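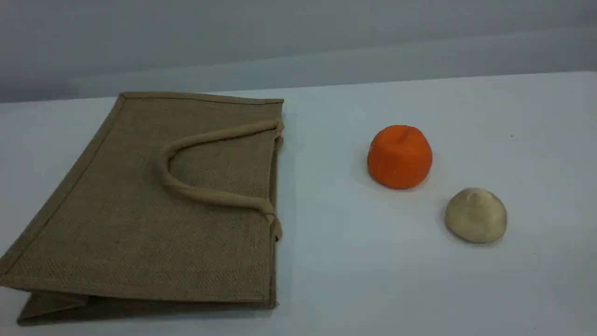
Clarka's jute tote has been through two revisions, and the product lead at Lukero, which sews it, describes the second as a handle problem.

"The first handle was flat webbing," she says. "It cut into the hand under load. We moved to a padded rope, fixed through the side of the bag."

The weave stayed coarse. Binding covers the rim because raw jute sheds. The test load is 7 kg, held overnight.

Produce is a separate question. "An orange is fine in there. Garlic is fine. Wet greens will stain it."

Batch 424 went out in March with the new binding. 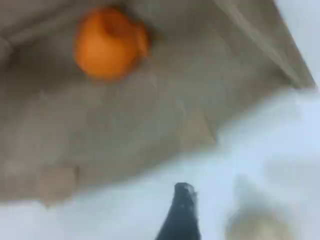

Care and storage

"Spot clean, dry flat, no machine," she says. Creases relax under a damp cloth and a warm iron.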